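To: Nurkach Fungi Group list
Date: 28/09/2019
Subject: Re: Waxcaps on the Cusi Road slope

Hello everyone, and thank you for such a lovely lot of replies,

On Thursday a member wrote:
> I walked the slope below the Cusi Road gate and found what I took for
> Scarlet Waxcaps, but the caps were dry and a bit scurfy. Is it worth
> entering them, or should I leave it at genus?

Please do enter them! A dry, finely scaly cap makes me lean away from Scarlet, which is greasy when fresh, but I'd want to see the gills and how they meet the stem before going any further. Genus level is perfectly respectable (half of my own records stop there, and I've been at it for years).
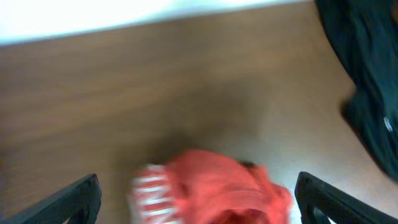
While I'm rambling, I've finally typed up the old cards from the Nisel paddocks. There were 186 of them in a shoebox, 43 without any grid reference at all, and my handwriting from those days is a disgrace. With those added, our list stands at 1,248 records, and I'm really chuffed with that.
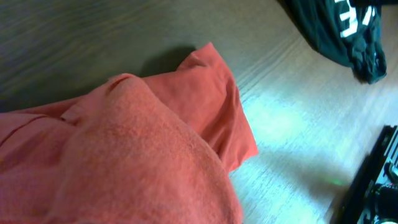

A few of you asked about drying specimens. I use the lowest setting on an ordinary food dehydrator with the door side propped a little, and I write up colour and smell first, while the thing is still fresh. Paper packets after that, please, never plastic. I lost a beautiful pink one to mould in February and I'm still cross about it.

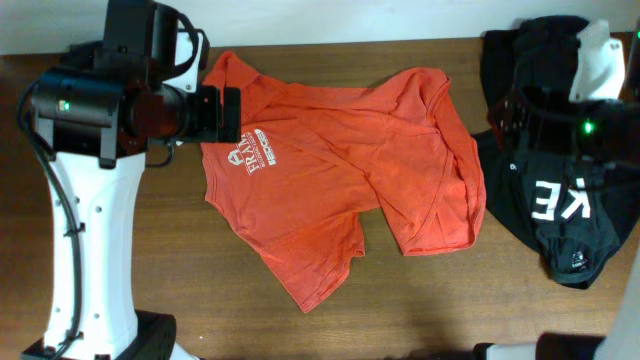 The Zovulton reserve walk is still on, and the favourite spot is the mossy bank past the second stile, where the grass is kept short by the neighbour's sheep. Bring a hand lens, a small mirror for looking at gills without picking, and something warm to drink.
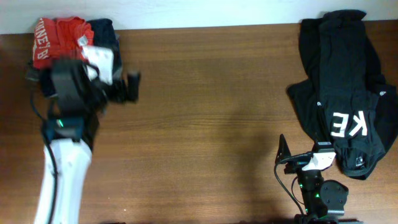

Oh, and if whoever has card 511 could post it back to me, I'd be ever so grateful. It's the only one with a spore print still attached.

Cheers for now,
your records keeper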